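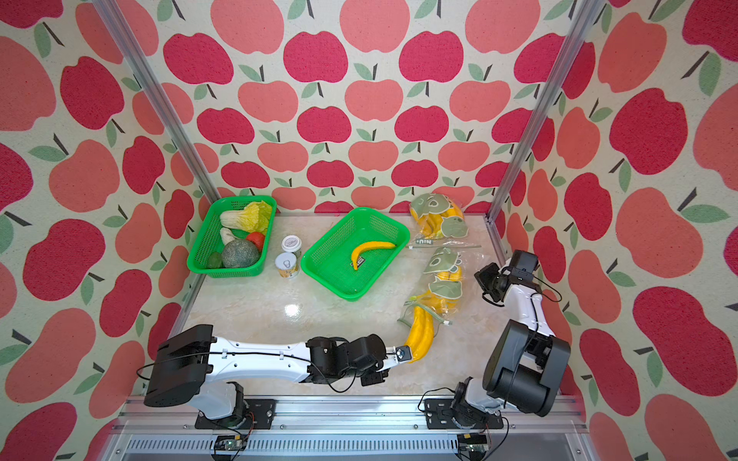 Yellow bananas in a clear plastic bag, on a marble tabletop.

Storing bananas for a shared break room: bag on or bag off?

Posted by Peninah Mohamedi
April 4, 2023

I am responsible for the weekly fruit order at the Kovham office. The bananas are supplied in plastic bags and are frequently too ripe to serve before the next delivery. Current practice is to leave them bagged until they are needed. Please advise whether they should be unpacked on arrival, and whether refrigeration is acceptable. Apples are delivered in the same order and are kept in the same bowl.

Ayman Obeidat replied:

Unpacking on arrival is recommended. Bananas release ethylene, a gas that speeds ripening, and a closed bag holds it around the fruit along with moisture. Apples release it as well, so the two should be kept in separate bowls.

Green bananas should remain at room temperature – cold interrupts ripening, and they may not recover properly afterward. Once the fruit is fully yellow it may be refrigerated. The peel will turn brown, but the inside generally remains good for several more days. Staff should be informed of this, as brown peels are often discarded without being opened.

It is also worth asking your supplier for a mixed delivery, with one part of the order ripe and the remainder green. Our site serves 1,000 employees and adopted this arrangement last July. Waste has been noticeably lower, although the first 2 deliveries arrived entirely green and had to be queried.

Sudodance replied:

We wrap the stems in plastic film. Results vary. Overripe fruit is peeled and frozen for baking.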